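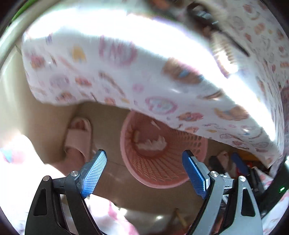
Storage and Dust in Student Bedrooms: Project Report

June
By a second-year student, Home Environment Studies

Home | Projects | Reports | Contact

Print this page | E-mail this page

1. Purpose

The project looked at how students in Rowbotham Hall store their belongings and whether storage on the floor makes a room harder to keep free of dust. The hall has small bedrooms and one closet per room, so a lot of things end up on the floor or on top of furniture.

2. Method

A short survey went to all 92 residents, and 58 filled it in. It asked where they keep out-of-season clothes, shoes, books and luggage, and how often they vacuum. After that, 15 residents agreed to a room visit. On each visit I wiped a marked square of floor in two places, one in the open and one in a storage area, using a clean white cloth. The cloths were compared against a gray card with five shades.

The visits were all done before noon. I asked people to leave the room as it was, and most of them did. Two had cleaned the night before, and I kept their results in but marked them in the table.

3. Results

Most people who answered use the space under the bed for something. Luggage was the most common item, then shoes. Books were mostly kept on shelves or window ledges.

In the room visits, the storage squares were darker than the open squares in every room but one. Rooms with lidded boxes had the same floor dust as rooms with open boxes, but the things inside the boxes were cleaner. Long bedspreads made less difference than I expected. The fabric hid the floor from view, and several residents said they forgot to vacuum there.

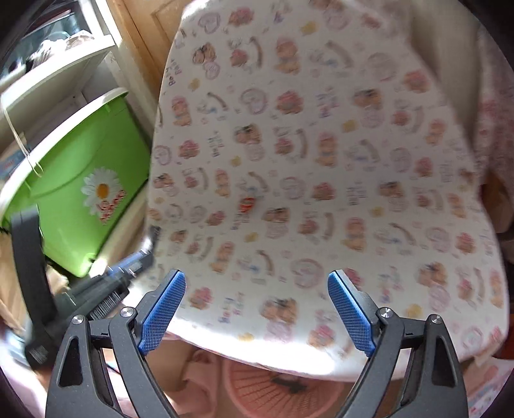

4. Cost of changes

I priced two sets of lidded boxes on wheels, the Lokberg and the Skodmont. The Lokberg is lower and would fit under every bed in the hall. Buying one for each resident would come to $1,920. The Funiva shelf unit was also considered, but it needs wall screws and the housing rules don't allow them.

5. Problems with the study

The gray card is a rough tool and I was the only person reading it. The visits were also spread over three weeks, and the heating was turned off partway through, which may have changed how much dust was moving around. A second reader would help if the project is repeated next year.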